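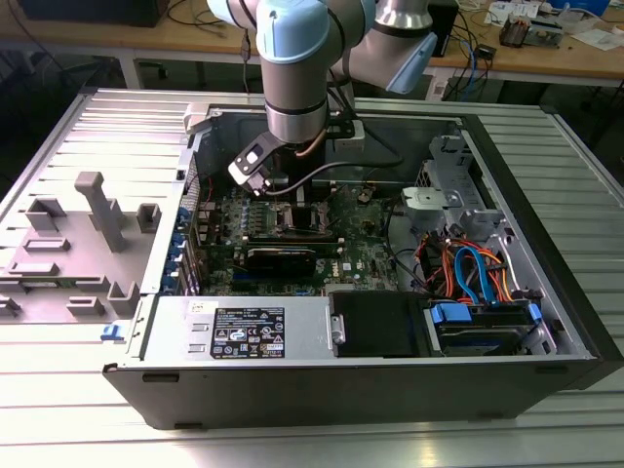
## 4. Recording your first batch of examples

Right, you've got the arm bolted down and the Gomik recorder talking to it (if not, go back to section 3 and come back when the status light is steady). Now for the part I like best -- teaching it something!

I'm using the PC strip-down task all the way through this guide, as it's the one we run most at Skotham and it covers nearly every awkward movement you'll meet. You can swap in your own task, but I'd do at least one batch of this one first.

### Before you start

1. Unplug the computer from the mains and leave it for a good few minutes. Yes, even if it's an old one.
2. Lay the case on its side on the slotted table and take the side panel off. I leave mine lying flat on the left, out of the arm's way.
3. Push the case gently by one corner. If it slides, fit table clamps and try again.
4. Move the arm to its start pose and press **Save home**.

> **Caution:** keep the power supply shut. The arm has no business inside it and neither have you.

### Recording

5. Open Leitner (that's the recording program), choose **New batch** and give it a name you'll still understand in May next year. Mine used to be called things like "test2 new", and I paid for it.
6. Pick one job per batch. Lifting out a hard drive is a lovely one to begin with. Memory modules are fiddly, so save those for later.
7. Press the green pedal, wait for the beep, then guide the arm through the job by hand. Go at a calm, steady pace -- slower than feels natural, but without stopping to think halfway.
8. Press the pedal again when the gripper is clear of the case.
9. Mark the run **Good**, **Fumble** or **Bin**, put the part back and return to home.
10. Carry on until you have 60 good runs. Take a break every six or so, as tired hands make sloppy examples.

> **Note:** please don't bin your fumbles! A run where you miss the handle, back off and get it second time is really useful to the learner. Bin is for the ones where the phone rang.

> **Caution:** watch for loose cables. If one catches on the gripper, let go of the arm, hit the stop button and free it by hand. Never tug the arm backwards.

### Mixing things up

Once the first batch is in, shift the case a little and turn it slightly between runs. Our Marnutska set has 3,365 runs in it, and the first 1,709 were all done with the case in exactly the same spot. The arm was brilliant at that spot and hopeless a thumb's width to the left, so learn from my wasted weeks.

11. Choose **Check batch** and look for red rows. These are usually runs where the pedal was pressed late.
12. Trim or re-record the red rows, then press **Send to training**. Leave the recorder switched on until the bar has filled.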